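Setting up your first Akgate phone circle

I wrote this bit of the guide after running a circle from my kitchen for 3 months, so it's mostly what I wish I'd had taped to the fridge. A circle is just a small group of people who ring each other when the evenings get long.

1. Open Akgate and tap New circle. Give it a dull name (mine's "Tea", people join more happily!).

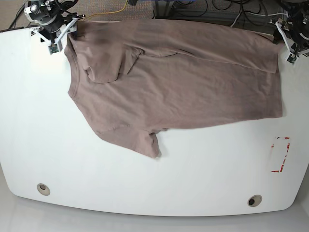

2. Add your members. I'd start with four or five. Geetha Kotian began with 36 and spent all of February chasing people.

3. Set the call length. It comes set to 44 minutes, which frightens shy callers, so I drop mine to 30.

Note: the timer only chimes. It won't cut anyone off mid-story. 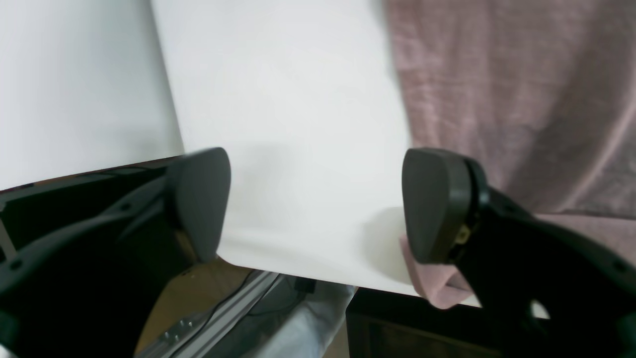

CAUTIONS

Don't switch on "Share my number" until everyone has said yes. I did it too early once and had to grovel to Nandini Kurup for a week.

Akgate isn't a crisis line. If someone sounds in danger, ring 999.

STEPS, CONTINUED

4. Pick a quiet hour. Ours is 7 pm, after tea and before the good telly.

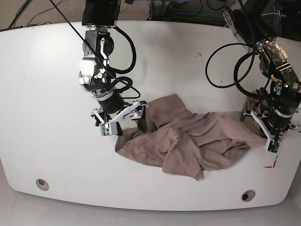 5. Tap Send invites, then ring your first person yourself.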